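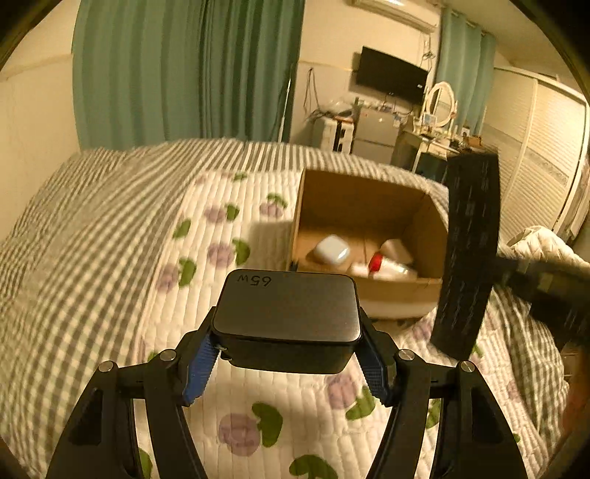
## Room Work

On Saturday Eifion James did the left-behinds in the guest rooms at Vundinard, as he had for years, only now with a gripper in each hand. The grippers were from Manum. They recorded what his fingers did, and by September there would be a machine on each floor to do it.

The box was on the bed. He had a charger between the blue pads, 65W printed on it. An earbuds case, probably, was in the box already, and a bottle with a red cap.

"Slower," said Rizzi from the door. "It learns the hurry as well."

"I've got the other side of the landing to do."

"They've taken that off you."

He looked at the list. They had. He was down for 60 pick-ups before dinner and no beds at all. It paid 2 pounds an hour more. Mair, on the floor below, still had her beds, and his too, and had stopped waiting for him at the bus.

"What happens to me when you've got enough?" he asked.

"How many have you done?"

"Roughly 1,000."

"We want 4,000," Rizzi said. "Then there's Pruvcombe. They've got more rooms than here."

"And after Pruvcombe?"

Rizzi wrote something down. Eifion squeezed the handle, and went on with the charger.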